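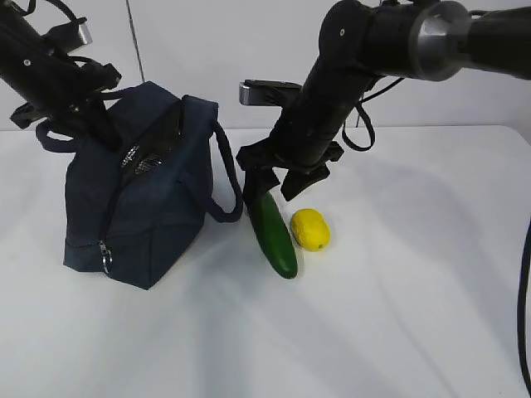
How do I mark seminar participation fairly in a core course when half the group hardly speaks?

I teach one of the seminar groups on the compulsory policy methods course for first-year master's students at Vurkdale. There are 42 students on my list and we meet once a week in room 305, which is a long flat room with fixed desks. Participation carries 12 per cent of the final mark. The course handbook says only that the mark is for "regular and thoughtful contribution" and leaves the rest to the seminar tutor.

Last term I kept a tick sheet, one tick every time a person spoke. By the end the same few students had nearly all the ticks and a lot of people had one or none. Some of those quiet students then handed in very good essays, so I don't think they were idle. Two of them complained about the mark, and I had little to show them beyond the ticks.

The next run starts in March. I can't change the 12 per cent, and I can't drop the participation mark. I can decide how it is made up. What do other people do?

Asked by quietrow
Posted Wed 30 December on Omellow, under Teaching and Assessment

greyladder

Split the mark into parts, and let only one of those parts depend on speaking in front of the whole group. Write down what each part is worth and give it to the students in the first week, before any marking is done.

I have taught on a core course of much the same kind for several years. Ours is split in three. A third is for a short written note brought to each seminar, a third is for work done in a small group during the seminar, and the last third is for anything said to the whole room. A student who never speaks up in front of everyone can still get a decent mark, and a student who talks all the time but never does the reading can't get full marks.

The notes are short. I ask for one thing from the reading they would like explained and one thing they disagree with, on half a page. I don't grade the notes for quality beyond "done properly", "done in a hurry" and "not done". It takes me less time than you would think, even with a large group, and I read them before we start so I know what people are stuck on. If you have Flollex at your place you can have the notes come in through the weekly drop box, and it will record who has sent one. Ours closes an hour before the seminar. I used to leave it open until midnight afterwards and people wrote their note from what had been said in class.

For the small group part I put students in fours and keep the fours the same for several weeks. Each week one of them has to report back and the reporter changes. The report is a couple of minutes at most. The shy ones generally manage this well enough, as they are speaking for the group and they have the group's notes in front of them.

Whole-room speaking is the hardest bit to mark. I gave up counting. After each seminar I sit down for ten minutes and write one line for anyone whose contribution I remember, good or bad. A typical line would be "asked why the control group was so small, moved the discussion on". At the end of term I have a page for each student and I can mark from that.

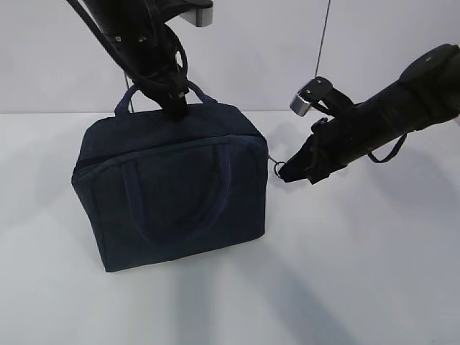

Do the writing up straight away, in the room if nobody has it booked after you. When I left it until the evening I found I remembered the first half of the seminar and the last five minutes, and very little in between. If you have back-to-back teaching, leave the lines in shorthand and fill them in later the same day.

On the complaints: the page of lines is what made the difference for me. I had one student query the mark last year. I showed the lines, we went through them, and I agreed that I had missed one week when the student had done the report back. The mark went up by a small amount and that was the end of it. With a tick sheet there is nothing to talk about.

A few smaller points.

Tell them halfway through the term where they stand. I send a two-line message to everybody. One line says how it is going and the other says what would raise the mark. People who have misunderstood what is wanted then have time to do something.

Decide in advance what happens with absence. Our rule is that the first missed seminar costs nothing, and after that they can send in a longer note to make up for it. Anything medical goes through the office and I don't deal with it at all.

Learn the names. With 42 that will take you a few weeks. I ask for folded name cards on the desks until I am sure, and I collect them at the end or they don't come back.

Fixed desks are a nuisance for group work. I have been in rooms like that, and I had each front pair turn round to face the pair behind. It's cramped but it does the job.

Replies to greyladder

quietrow: Thank you, this is very useful. Do your students object to being put in fixed groups? Mine like to sit with their friends.

greyladder: Some do for the first week. I make the groups from the register in alphabetical order so that it is plain I haven't picked anyone out. I change them once, at the halfway point.

quietrow: And does everyone in the four get the same mark for the group part?

greyladder: Same mark by default. I say in the first week that I will change it for one person if there is a clear reason, such as missing most of the sessions. I have done that twice.

tealmug

Check with your exams office first. At some places any change to how a mark is made up has to be approved before the course opens, even if the total percentage stays the same. I got caught by this. I had sent out my new scheme, and then had to write to the whole course and take it back.

Also I don't really agree with marking participation. If the seminar is good they will talk and if it isn't they won't. But you said you can't drop it, so check with the exams office.

Replies to tealmug

quietrow: I hadn't thought of that. I'll write to them when the office opens again after the break. 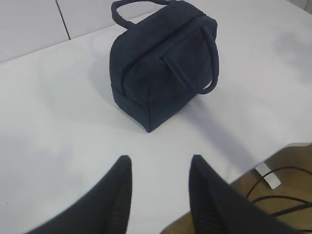
plainwater

I was a student on a course like this before I started teaching on one, and I was one of the quiet ones, so I will answer mostly from that side.

The trouble for me was speed. English is my third language. By the time I had worked out what I wanted to say, the discussion had gone on to something else, and going back to the old point felt rude. I did the reading every week. I had pages of notes. The tutor had no way of knowing that, and my participation mark was the lowest mark I got that year.

Two things would have helped and I now do both.

The first is to give out the questions beforehand. I post three on the Monday and tell the students that the seminar will start with one of those three. They don't know which. Students who need time to get their thoughts in order have had it, and it does the quick ones no harm either. I was worried that people would read from a script. A few do in the first couple of weeks, and then they stop when others start replying to them.

The second is to wait. After I ask something I count to eight in my head before I say anything more. It feels very long at first. I used to fill the gap by asking the question again in other words, which only meant that people had a second question to think about on top of the first.

I do the opening in pairs too. Two minutes talking to the person next to you, then I ask a few pairs what came up. Having already said the thing once out loud makes it a good deal easier to say it again to the room.

I would be careful about calling on people by name without warning. Some tutors swear by it and it does spread the talking out. When it was done to me I couldn't follow the rest of the seminar for worrying that it would come round again. If you want to call on people, tell them at the start of the session who it will be. I have a rota on the course page and each student is down for two weeks in the term. They can swap with each other as long as they tell me the day before.

About the written notes in the first answer, I think they are a good idea, but look at what else your students have to write. On our programme they have a 2000 word essay due in the middle of the same term, and when I asked for a note in that week as well I got a pile of very poor ones. I now leave that week out. The people teaching on the Sulemana scholarship programme down the corridor leave out the last week as well, which I may copy.

One more thing, on the wording. "Thoughtful contribution" in your handbook can be read to include listening. I put in my own sheet that replying to what another student has said counts for more than bringing up a new point. After that they started looking at each other when they spoke, where before it was all directed at me. I can't prove that the sheet did it, but it was the only thing I had changed that year.

My sheet is one side of A4. It has four short descriptions on it, running from a fail to a very good mark, each with a couple of sentences on what that looks like over a whole term. I go through it in the first seminar and ask if anything is unclear. There is usually a question about whether asking for something to be explained counts. I say that it does.

Replies to plainwater

greyladder: The rota is a good idea. Do you mark the weeks they are down for separately from the rest?

plainwater: No, it all goes into the one mark. I tried keeping it separate and the students then said nothing in the other weeks.

quietrow: I'm going to try the questions on the Monday and the notes, and keep the written lines for each student. I'll leave the rota until I have seen how the group gets on. I've also asked whether there is a room with loose tables.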